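4. Primeros días y cuidado habitual del suelo en espiga

Si ha llegado hasta este capítulo, lo más pesado ya está hecho: las tablas están colocadas, el adhesivo ha tenido su tiempo y en casa empieza a haber ganas de volver a meter los muebles. Le pedimos un poquito más de paciencia. Un suelo Skudmont aceitado agradece muchísimo un comienzo tranquilo, y lo que se hace en estos días se nota después durante años (para bien y para mal, como saben quienes arrastraron un aparador la primera tarde).

Tenga a mano el jabón Nordin, la mopa de algodón y la hoja de lote que venía en la caja. El número de referencia, por ejemplo 2106, le hará falta si algún día quiere pedir tablas del mismo tono.

4.1 Antes de amueblar

1. Ventile la habitación con suavidad. Basta con una ventana entreabierta; las corrientes fuertes resecan el aceite por arriba y lo dejan tierno por debajo.
2. Pase la mopa en seco, siguiendo el sentido de las tablas. En la espiga esto obliga a ir cambiando de dirección y al principio resulta algo torpe, pero enseguida se le coge el gusto.
3. Ponga fieltros en todas las patas, también en las de los muebles que cree que no va a mover nunca.
4. Levante los muebles entre dos personas. No los arrastre, ni siquiera sobre una manta.
5. Deje las alfombras enrolladas en otra habitación durante 8 días.
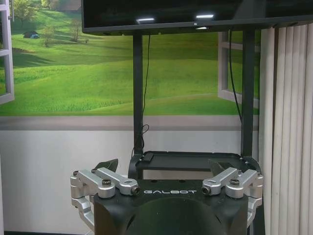 Figura 1. Sala de Honinton, detalle de cerca.

Nota: es normal que el tono cambie un poco durante las primeras semanas. La madera clara se va templando con la luz, y las zonas tapadas por una alfombra o un baúl se quedan atrás. Si le preocupa, cambie las alfombras de sitio de vez en cuando, y la diferencia se irá suavizando sola.

4.2 Limpieza con jabón

1. Aspire con el cepillo para parqué. El cepillo de púas duras se queda en el armario.
2. Llene un cubo con agua templada y añada el jabón Nordin según el tapón dosificador.
3. Moje la mopa y escúrrala a conciencia. Cuando le parezca bien escurrida, dele otra vuelta.
4. Trabaje por paños pequeños, empezando por el rincón más alejado de la puerta.
5. Repase con una segunda mopa, aclarada en agua limpia, y espere a que seque antes de pisar.

Precaución: no utilice vapor, amoniaco ni lejía. Tampoco vinagre, por mucho que lo recomienden en la familia.

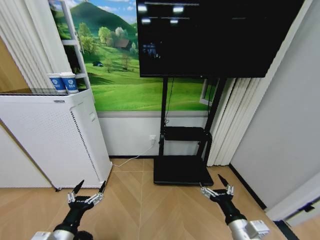

Figura 2. Suelo de madera clara en espiga. A la izquierda, purificador de aire alto, de color blanco.

4.3 Aparatos de pie

Los purificadores, ventiladores y humidificadores pueden convivir muy bien con la madera, siempre que se les preste algo de atención. Coloque los humidificadores sobre una bandeja y no dirija la salida hacia el suelo. En la temporada de calefacción procure que la humedad de la habitación no baje del 40 %; si baja, verá abrirse pequeñas juntas entre tablas, que suelen cerrarse de nuevo en primavera.

4.4 Arañazos y reaceitado

1. Lije la marca a mano con grano fino, a favor de la veta.
2. Retire el polvo con un paño seco.
3. Aplique una gota de aceite de mantenimiento Nurkedel y extiéndala con el dedo envuelto en algodón.
4. Retire el sobrante antes de que se ponga pegajoso.

Para una habitación entera, haga primero una prueba detrás de una puerta. El envase de 200 ml está pensado para retoques.

Precaución: los paños empapados en aceite pueden arder por sí solos. Sumérjalos en agua y guárdelos en un recipiente metálico cerrado hasta llevarlos al punto de recogida.

Texto revisado por Erhan Akyol y Vidar Backlund, 8/4/26. El capítulo 5 trata de las escaleras y los rodapiés.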